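February, late, kitchen table

Day two of the Siltine trial. I told Humaira Satti I would keep notes, so these are the notes, grumbling included.
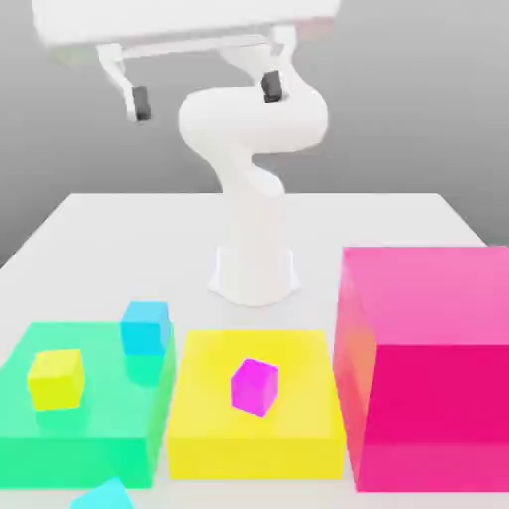 Siltine's sorting bench, paused between cubes. Yellow cube in the green bin, magenta cube in the yellow one.

The offer is simple enough on paper. Arthorpe sells you the arm, Siltine sells you the simulator, and you rehearse your sorting job on screen before you pay for any hardware. $374 a month for the small shop plan, which covers 2 seats and email support. Email support took 6 hours to tell me to restart it.

I restarted it. It was fine after that, which annoyed me more.

What I wanted from today was some idea of whether it would help us at Karkwood, where the parts are greasy and the trays are whatever was cheapest that year. What I got was clean cubes on a clean white table. There's a cyan one down at the front, outside the bins, and the light blue one is up against the back rim of the green bin, partly on it maybe, I couldn't tell from that view. I asked support if a cube resting on a rim counts as sorted. No answer yet. It matters, because the sales page talks about a success score and I can't find one line on how they work it out.

The colors bother me too. If I were selling this I would at least have a demo where yellow goes in yellow. Maybe the point is that the bins can mean anything you like. Fine, but then write that down somewhere. I went through the whole getting started guide, 18 pages, and the word "bin" comes up mostly in the part about deleting projects.

To be fair to them, the arm looks good on screen and the view is easy to read. The see-through bins are handy, you can make out a cube through the wall without swinging the view around. The tall pink box I have my doubts about. I'd want to know how the gripper does reaching down into something that deep, and I plan to try it tomorrow with the fingers wide open and see what it bumps.

Humaira called before dinner. She likes it, or likes the idea of it — she thinks we could train the new people on it without tying up a bench. I said we could also train them with a box of toy blocks for nothing. She said I say that about everything. Then we talked about Ghumman, who want a quote from us by the end of the month and have already asked twice if we "use automation." I suppose a subscription counts.

Still to do: find the cancellation terms, ask again about the rim, see if I can load one of our own trays.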